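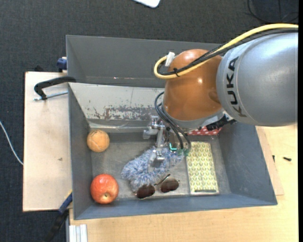 The big grey bin, on the worktable, with the fluffy thing in it.

Home About Archive Storage Small Rooms Contact

July 18, 2020

I own a lot of containers. I own so many that for a while the containers were the clutter, and I kept the smaller ones inside the bigger ones and called it a system. So when I tell you that the grey bin has changed how I put things away, please understand that I have said this before, about a wicker trunk, and was wrong.

The case for a large bin with no lid is that I am lazy. Every lid I have ever owned became a shelf within a week. Something gets set down on it, then something gets set down on that, and by August you need a free afternoon to reach a scarf. With an open bin I walk past and drop the thing in. My whole sorting method is now gravity.

The sides are tall and they slope, so whatever goes in tends to end up in the middle. This is wonderful for soft goods. It is terrible for anything you might want again soon, such as scissors, which I have now retrieved from under a pile of fluff on more occasions than I'd like to admit. Scissors have been moved to a drawer. They were not consulted.

I did try the alternatives. The Cuvia cube set came with 22 plastic connectors and a diagram drawn by someone with a grudge. It stood for six days. The Zelton hanging shelves held sweaters nicely as long as you never took one out. I also spent $87 on a Rarik chest that smells like a boat, and it's in the hall now, holding up the mail.

As for where the bin goes, I've settled on the table. On the floor it collected shoes – one of mine went missing for most of a week – and against dark carpet a grey bin is basically a trap for shins. On pale wood, at about waist height, I can see in from above and pull things out without kneeling, and my knees have sent their thanks.

The rules so far: fluffy things go in loose. Nothing gets folded, because folding a fluffy thing is a way of making it angry. Anything with a zipper goes somewhere else. If I can't find it in one pass of the arm, I didn't need it today.

Some of you asked after the Niven label maker. It's fine. I made a label for the bin that said BIN, felt foolish, and peeled it off again.

Next up is the linen closet, which I opened on Thursday and closed again pretty quickly. I'm going to need another bin.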